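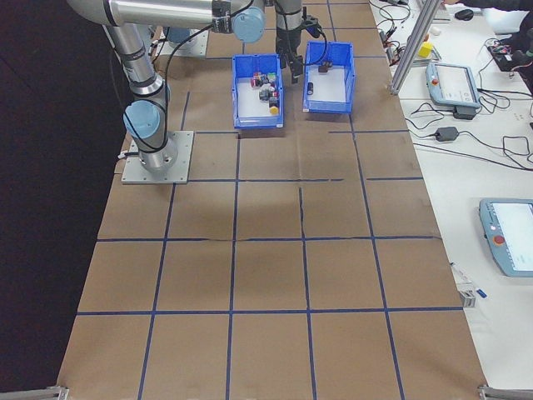
Two blue bins on the work surface, with the arm's gripper near the one on the right.

Playtesters wanted for Brisska, a tabletop RPG of tolls, smuggling and bad weather

Altorcombe is looking for 8 people to play Brisska before we let anyone pay for it. The rules run to 60 pages in the current draft and I suspect a good number of those could go. We want players who will tell us which ones.

Let me be plain about what we are after, as I have sat through a lot of playtests that were really launch parties. Everybody has a nice evening, somebody says the dice mechanic is "elegant," and then the book comes out and the grappling rules don't work. If your plan is to be encouraging, please save it for the crowdfunding page.

The game: you play the crew of a river barge in a country with too many borders. Every crossing is a negotiation, run with a small dice pool and a hand of favor cards. The designer says a crossing can be settled in 9 minutes. I have yet to see it happen. The favor cards are good, though – I'll admit that much – and character creation is quick once you skip the lifepath tables.

What we ask of you

You would play in two groups of four, one session every other week, with the same characters all the way through. Sessions are held in our rooms in Tetby, in the evening, and run three hours with a break. After each one you fill in a short form. It has no star ratings. It asks what you looked up, what you ignored, and where you stopped caring.

You should have played at least 2 different roleplaying systems, and one of them should not be a fantasy game about killing things in caves. You don't need to have run a game yourself. We will supply the game master, the dice and the printed draft. You may scribble on the draft, and you have to give it back.

Please don't apply if you have a system of your own you would like us to look at. Please also don't apply if you are friends with the design team.

What you get

Travel costs within the county, supper, a finished copy in hardcover if there is one, and your name in the credits unless you would prefer it left out. There is no fee. I argued for one and lost, so weigh that up before you write.

Ankrah, the setting supplement, is not part of this test. It may get a call of its own later on. I wouldn't hold a calendar open for it.

How to apply

Write to the Altorcombe playtest desk by 18 April 2026. Tell us which evenings you can't do, which games you have played lately, and one rule in a game you love that you think is bad – with your reasons. We read that last part first. "I can't think of one" will be taken as a no.

Everyone who writes gets an answer, including the people we turn down.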